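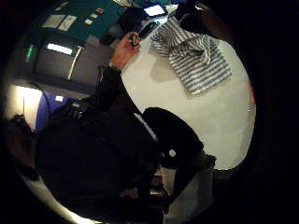
Blood pressure cuffs and bedside monitors get a lot of love at our clinic, and the linens and little side tables that live next to them usually get none, so this walk-through gives them each a turn. I did the Park Street side first, then the procedure recovery bays at Soren, and I took my time over it. On the surfaces line, please remember that a striped towel left folded on a round white table, with somebody reaching across it, still counts as an item on the surface and gets lifted when you wipe. I have written my comments as I went, and some of them wander a bit. Bear with me!

CARDIAC RECOVERY AREA - MONTHLY SAFETY CHECK
Site: Soren, lower level
Month: September

1. Monitor leads and cables
Checked: yes. Result: pass with comment.
All the leads were coiled and hung on their hooks, and I was so pleased to see it after the summer we had. One cable in bay 5 has a stiff spot near the plug. It still gives a clean tracing, but I put a yellow tag on it and would like it swapped before the next check.

2. Crash cart
Checked: yes. Result: pass.
Seal intact, seal number matches the log. The log itself is nearly out of pages. There is a fresh one in the supply room, second shelf, behind the gauze.

3. Defibrillator self-test
Checked: yes. Result: pass.
The strip printed fine and is stapled to the back of this form. The clock on the unit runs a few minutes fast - please don't correct it yourself, the Gronus service people like to do that along with the battery.

4. Tables and wipeable surfaces
Checked: yes. Result: needs follow-up.
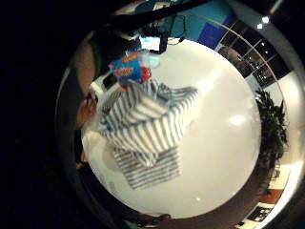 Item 4: striped towel and small blue package on round table.

Anything in a wrapper goes back in a bin or a drawer before wiping. Cloth goes in the hamper if there is any doubt about it at all, and I would much rather wash a clean towel than argue over one. We went through roughly 700 wipes last month, so the Clidau order may need to go up a little.

5. Oxygen and suction
Checked: yes. Result: pass.
Both gauges read where they should. The suction canister in the end bay had its lid on crooked, and I fixed it while I was there.

6. Floor and walkways
Checked: yes. Result: fail, corrected on the spot.
A rolling stool was parked across the path to the exit. I know it's handy there, and I know your feet hurt by 3 p.m., but a stretcher has to get through.

7. Medication refrigerator
Checked: yes. Result: pass with comment.
Temperature in range, 20 entries on the sheet and two blanks. Please initial even when you're in a hurry.

8. Call buttons
Checked: yes. Result: pass.
Every one rang at the desk. Room 121 is faint, so a work order is in.

Follow-up due: items 1, 4 and 8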